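Notebook entry, September 9, 2025
Prilach small-items storage study, bedroom setting

Purpose of entry: to record the contents of the shallow lid used for hair ties and jewellery, and to set down the sorting order for the next round.

Contents and condition

The lid has low walls in a striped neutral pattern and is lined with a yellow printed sheet. It is kept on the table at the foot of the bed. Hair ties and jewellery share it without any division. The two spiral ties, one lavender and one pale blue, are the easiest pieces to pick out. The dark beaded strands are the hardest, as they settle into a single tangle and the smaller ornaments lie up against them.

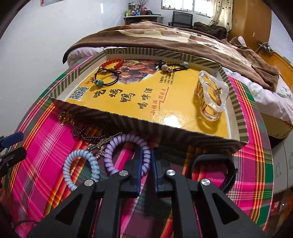 Gralwood asks whether the spiral ties ought to be in the same lid at all, given that the coils catch on anything with a clasp or a loose end. The point is accepted in part. The ties will remain for this round and will be moved to a separate lid afterwards if snagging is recorded.

Handling of the beaded necklace

The garnet-coloured necklace is to be taken out first and by one strand only — the beads are small and the strands loop over one another. The amber-orange pendant should be kept in sight throughout. The cord with loose ends is to be left flat until the necklace is clear. The gold chain bracelet has its own clear plastic box and should stay in it. 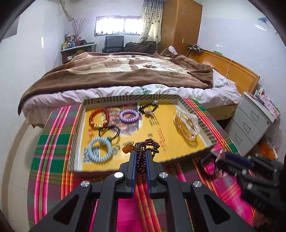 Sorting order for the next round

1. Beaded necklace, laid out at full length on the cloth.
2. Beaded bracelet and cord pieces, side by side.
3. Spiral ties, together at one end.
4. Boxed bracelet, last.

The Clurneck dividers are cut for a lid 179 mm across and have yet to be tried against this one. A bag of 100 paper tags is in the drawer; tags are to be written before the pieces are returned.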